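# Renting out the gripper: a talk with Fasil Gidey of Kostuver

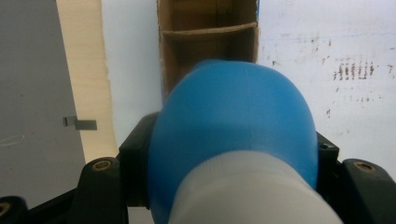 *A blue plastic bottle between the jaws of the hand-held gripper.*

2022-02-23

Fasil Gidey keeps the rental kits of Kostuver on two shelves in his workshop, and he apologises for the colour of the labels before I have sat down. The kit is called Dollach. It is a gripper that a person holds in the hand, with a camera on it, and customers rent it to record how everyday objects are picked up.

"People ask me first about the camera," he says. "I prefer when they ask about the jaws. The jaws are what you will be repairing."

The rental is for 20 days and includes a second pair of jaws. Gidey began to offer it in January, after a small firm named Ejigu wished to try the tool but did not wish to buy it. They kept it for the full period and sent it back with a list of complaints. He has the list on his wall.

"They were right in most of it. The handle was too thick for a person with small hands. Also our manual was written by me, at night."

I ask what a new customer should practise on. He recommends bottles, empty ones to begin with, then half full. "A round thing wants to turn. You learn how much to squeeze. After 1,000 picks your hand knows it, but your wrist is sore, so please take breaks."

The weight is the criticism I heard also from Futidier, a training centre which rented one kit this winter. Their instructor told me that her group changed hands very often and that the spare screws were packed without any label. Gidey nods at this. The labels are coming, he says, and the lighter handle will take longer, perhaps until spring.

He would not give me a price for buying the kit. For renting it is 42 dollars per day, with shipping paid by the customer in both directions.

"If it comes back dirty I clean it, no charge," he says. "If it comes back with glue inside, we will have a conversation."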